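Week 9: Learning from simulated demonstrations, two-arm drawer tasks

Notes by Leire Robles. Read with the Breathnach handout on action chunking.

1. Setup

The task family used this week is retrieval from, and placement into, a drawer, done with two arms in simulation. The policy gets one overhead view, the joint positions of both arms and the opening of both grippers. It outputs target joint positions for the next 14 control steps. Only the first 3 are executed before the policy is queried again.

Training data come from the Tilari set: 702 demonstrations, all generated in simulation, of which 423 end in success under the automatic check. Only the successful ones are used in the baseline. Problem 2 asks what changes if the rest are kept.

2. Loss

The baseline is plain behavior cloning. For an observation o and a demonstrated chunk a, the network predicts a chunk a' and the loss is the mean absolute difference between a and a', summed over joints and averaged over the chunk. Absolute error is preferred to squared error on this data. Squared error pulls the prediction toward the mean of two valid motions, and near a drawer front the mean of two valid motions is often a collision.

Gripper commands are close to binary. Campos trains them with a separate cross-entropy term, weight 0.1. Duman leaves them in the main loss and thresholds at run time. Both versions are in the course code.

3. Randomization

Object pose, floor texture, camera height and light direction are sampled once per episode. Drawer friction is sampled too, but over a narrow range. Widening it hurts success in simulation and has not been tested on hardware.

Object pose should include objects lying on their side. A policy trained only on upright cups learns a top grasp and repeats it whatever the orientation. Check the histogram of sampled orientations before training; an early release of Grisusel drew yaw only.

4. Failure modes to look for

Occlusion. From overhead, an arm reaching into the drawer can hide the object. The policy then relies on joint positions alone.

Idle arm drift. The arm with no part in a phase still receives targets. Small errors add up between queries. Holding the last command for the idle arm is a common fix, but it needs a phase label.

Early closing. The gripper closes above the rim. Plot the gripper command against fingertip height to find it.
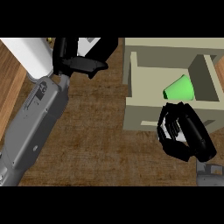

Problem 3 uses the same overhead view with a shorter chunk. Report success separately for upright and tipped objects, and state which gripper loss you used.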